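纺织品洗护标签修订稿公布 床品类目单列

2022年12月12日

Coltmont纺织检测中心日前公布家用纺织品洗护标签指引的修订稿,将床单、被套、枕套及床垫保护罩从原“室内纺织品”大类中移出,单列为床品类目。修订稿同时调整了缩水率的测定程序、标签缝制位置以及耐久性要求,面向生产企业、洗涤服务商和零售商征求意见。

现行指引把窗帘、桌布、沙发套与床品放在同一类目下,采用同一套洗涤循环参数。检测中心在编制说明中指出,床品的洗涤频次明显高于其他室内纺织品,沿用同一参数所得的尺寸变化数据偏于乐观,与洗涤服务商在日常作业中记录的结果存在差距。该差距在棉质平纹织物上最为突出,在涤棉混纺织物上较小。

按照修订稿,床品试样须连续完成8次洗涤与干燥循环,分别在第2次、第4次和第8次循环结束后测量经向和纬向尺寸。三组数据均须写入检测报告,不得只报告最终值。试样在测量前须平铺于调湿环境中,至尺寸稳定后方可读数,测量过程中不得施加张力。标记点的位置也作了统一规定,须避开布边、接缝和松紧带。

带松紧带的床笠另设条款。原指引未对床笠的角部深度提出测定方法,各实验室做法不一,有的在拉伸状态下测量,有的在自然回缩状态下测量,结果无法直接比较。修订稿规定,角部深度须在自然状态和套装于标准垫块两种状态下分别测定,并在报告中注明垫块厚度。松紧带本身的回弹性能暂不列入强制项目,可作为附加项目由委托方选择。

Lammers织造厂参与了修订稿的前期比对试验。该厂提供的样品包括漂白棉平纹、染色棉缎纹和涤棉混纺三种组织,由3家实验室按同一程序平行测试。比对结果显示,棉缎纹样品在前两次循环中的尺寸变化占总变化量的大部分,之后趋于平缓;混纺样品各阶段变化较为均匀。编制组据此保留了第2次循环后的中间测量点。 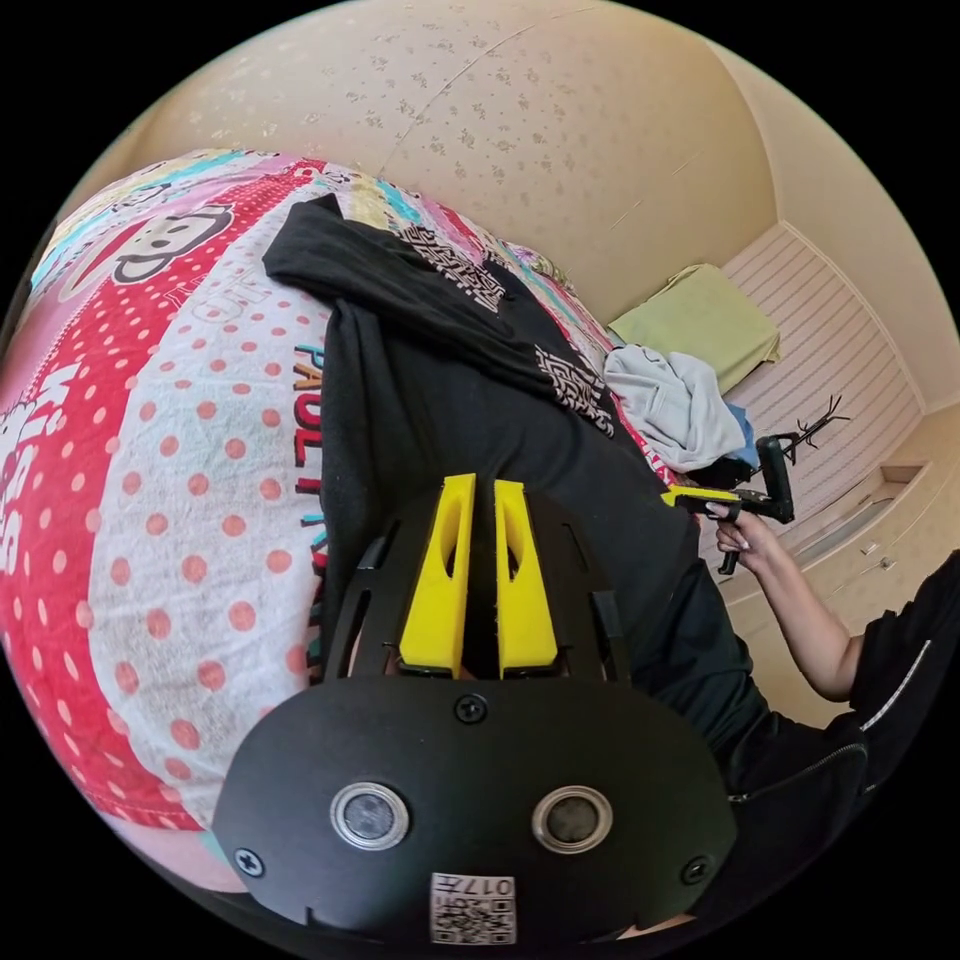
第4期

标签方面,修订稿要求洗护标签缝于床品短边一侧,距角部的距离在同一批次内保持一致。被套的标签须位于开口侧内缘,枕套的标签须位于开口内侧,缝线不得穿透正面面料。对于两面均可使用的产品,允许采用环形标签,但环形标签不得替代成分标签。检测中心解释称,统一位置便于洗涤服务商分拣,也便于使用者在铺设时辨认方向。

标签耐久性的判定标准相应提高。原指引只要求标签在洗涤后文字可辨,未规定辨读距离和光照条件。修订稿规定了固定的辨读条件,并要求洗护符号在全部循环结束后线条连续、无明显晕染。采用热转印方式的标签还须增加一项干热试验,模拟熨烫和滚筒烘干对印迹的影响。标签底布若发生卷边,须展平后再行判读,卷边程度另行记录。

温度标示也有变动。过去部分产品同时标注洗涤温度上限和推荐温度,使用者容易混淆。修订稿规定洗护符号只表示上限,推荐温度如需给出,应以文字形式置于符号下方,字号不得大于符号内的数字。对含有弹性纤维的床笠,须注明是否适用滚筒烘干;不适用时,应使用对应的禁止符号,不得仅以文字提示。

Gedora洗涤服务公司在书面反馈中对单列床品类目表示支持,但认为8次循环不足以反映酒店和公寓用床品的实际使用强度,建议对商用产品另设更长的测试周期。该公司还提出,商用床品在送洗时通常成批处理,水洗负载与实验室条件不同,建议增加满载条件下的对照试验。编制组答复称,商用产品的要求拟在后续文件中处理,本次修订限于家用产品。

部分中小生产企业关注检测成本。按修订稿执行,单个样品占用设备的时间将会延长,中间测量又增加了调湿等待时间,送检周期随之拉长。检测中心表示,同一面料、同一后整理工艺的不同尺寸产品可归并为一个检测单元,只需选取其中最大规格送检;颜色不同但染料类别相同的产品,在尺寸变化项目上也可归并,色牢度项目仍须分别测试。

修订稿对已上市产品设有过渡安排。过渡期内,按现行指引取得的检测报告继续有效,企业可在下一次换版时更新标签。库存产品不要求拆换标签,但若重新包装后再次投放市场,应按新要求执行。零售商在商品页面上展示洗护信息的,须与实物标签一致,不得沿用旧版符号说明。

首轮讨论已于10月在Pradadley举行,议题集中在床笠角部深度的测定和环形标签的适用范围。会上对标准垫块的厚度未能取得一致,修订稿暂列两种规格供选择,待意见汇总后确定其一。另有意见提出将床裙和装饰性床罩纳入床品类目,编制组以其洗涤频次较低为由未予采纳,两类产品仍留在室内纺织品大类。

修订稿全文及试验记录表格可向检测中心索取。反馈意见须以书面形式提交,注明所涉条款编号,并附必要的试验数据。对测定程序提出替代方案的,应说明所用设备类型、洗涤剂种类和试样数量。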